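Front-loading washing machines: frequently asked questions
Clerkine Laundry Rooms

How often should the filter be cleaned?
Every 4 weeks in shared rooms. Switch off at the wall, put a shallow tray under the round panel at the foot of the machine and unscrew the filter slowly. Residual water will drain.

The door will not open after the cycle. What should I do?
Wait 2 minutes for the lock to release. Do not pull on the door. If it stays locked, run a drain programme.

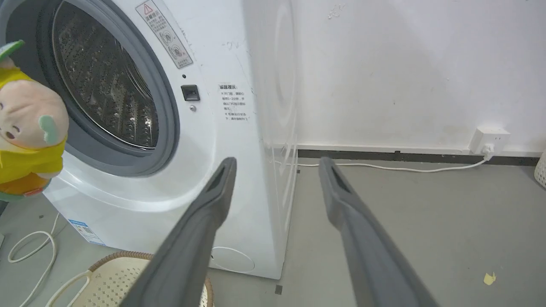 How do I get rid of a musty smell?
Run an empty cycle at 62 degrees or the nearest higher setting. Wipe the folds of the rubber gasket with a dry cloth and leave the door ajar between washes.

Can I wash soft toys?
Check the care label first. Use a mesh bag, a cool programme and a low spin.

Last revised May 18, 2024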